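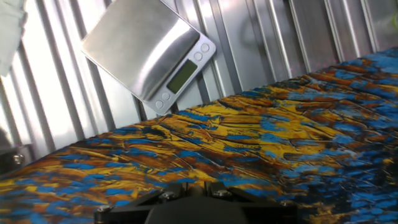
I grew up a short walk from the old Corn Exchange in Drustow, and I have been told off more than once for not loving what they've done with it. So let me have my grumble in one place and then I'll leave everyone in peace.

The original went up in 1785. It had a leaky roof, a floor that sloped towards the river and a front door you had to shoulder open in winter. My gran danced there. I sat my cycling proficiency there (indoors, because it was raining, which tells you how seriously they took it). Then the council shut it one January, said the walls were moving, and down it came. What we got for the next 40 years was a gap with a fence round it and buddleia growing through the rubble.

Now we have the new old one. Gratex, the builders, put it up using stone they'd kept from the demolition, and the leaflet makes a great fuss about that. 60 per cent original stone, it says. Lovely! But sixty per cent of the stone isn't sixty per cent of the building, is it? The timbers are new, the plaster is new, the floor is as flat as a snooker table, and the whole thing has been shuffled about 10 feet to the left to make room for a loading bay. The plaque by the door says 1785 in big letters and doesn't mention any of this.

I don't mind replicas, I really don't. I went to Kimholm a few years back, where they rebuilt the market hall after a fire, and I liked it very much. They've got a board in the entrance with photos of the burnt-out shell and a plain bit of writing telling you which walls are which. You can stand there and think, right, that corner's the real one, and go and put your hand on it, and I did. It made me fonder of the place, new bits and all.

What gets my goat is the pretending. Schwaiger, who run the café and the gift shop in ours, sell little bags of "genuine Exchange stone" by the till. Chips of it, in a bag with a ribbon! I asked which part of the building mine would have come from and the lad very sweetly said he thought the back. My brother says I'm being mean and that a bag of gravel never hurt anyone. He also bought two.

And yes, I know the answer I'll get, because I've had it in the queue at the post office. Would I prefer the fence and the buddleia? No, of course I wouldn't. The brass band has somewhere to practise again, the toddler group has moved out of that freezing chapel, and the upstairs windows look very handsome when the lights are on. I've been to three things there since it opened and enjoyed two of them.

But change the plaque. Put both dates on it, the first one and the one when we finally got round to rebuilding, and say in the same size lettering that we knocked it down in between. That gap is part of the town's story too, and plenty of us remember it a good deal better than we remember the dancing. I'd chip in for the engraving myself.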